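Stomel Statehouse Tracker: a review after one full session

October 17, 2021

I follow my state legislature the way other people follow baseball, and for years that meant a spiral notebook, a pile of sticky notes and far too many browser tabs. In September I moved the whole mess over to Stomel, and I am so glad I did!

The idea is simple. You pick the bills you care about, and Stomel shows you where each one is: which panel has it, when the hearing is, who signed on, how the votes fell. I loaded 200 bills the first evening (yes, I have a problem) and it took them without a hiccup.
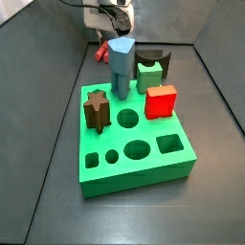

A tall blue block under the gripper.

What I love most is the side-by-side text view. When a bill gets amended, the old wording and the new wording sit next to each other with the changes marked, so you can spot a dropped sentence right away. I caught one in a school funding bill that none of my usual newsletters had mentioned. My old tracker, Dinex, only ever gave me the latest version, and I was forever digging for the earlier ones.

The vote history is great too. It goes back 7 years in my state and covers 1,620 roll calls on taxes alone, sorted by district. I lost an entire Saturday-style afternoon in there, coffee going cold, happy as can be.
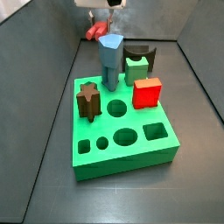

Alerts come by email or text, and you can set them per bill, so a quiet resolution on road names doesn't buzz you at dinner. Mine usually showed up within nearly four minutes of a vote being posted.

A few gripes. Search is fussy about bill numbers (leave out the space or it finds nothing), and the calendar won't print on one page no matter what I try. Lusen does calendars better, if that's mainly what you want.

Still, I'm keeping it for next session, and I've already started my list for the redistricting fight.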